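Fitting the Enia finger kit
By Darcy Hawthorne, July

Second week with the Enia kit from Herrero, fingers are on. Quick steps while I remember. Power off first. Arm parked low, jaws open. Old pads out, keep the screws.

New finger goes on the hub, pad side in. Ribbed rubber should face the part. Snug the screws, dont crank them yet. Leave slack in the pad cable or it'll tug. 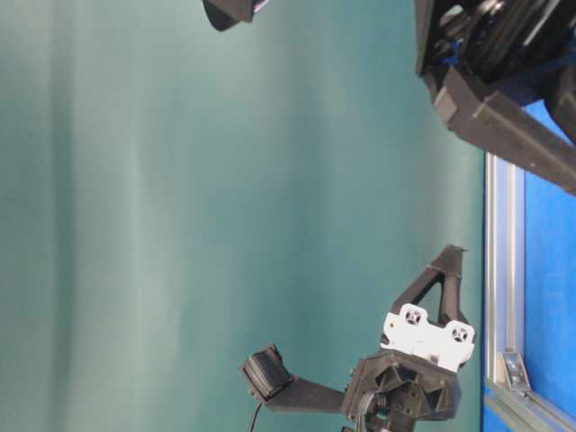
How often should the pads be changed?

Every 2000 cycles on rough castings. Smooth parts, go by wear. Ribs flat, swap them.

Now close the jaws slow, check the tips line up, then tighten. Run 5 empty cycles at low speed. Any rubbing, stop and re-route the cable. Mine threw code 53 on first start, cleared after I reseated teh plug. Spare pads are part 1129, Annick Turcotte at the Cedville counter has them.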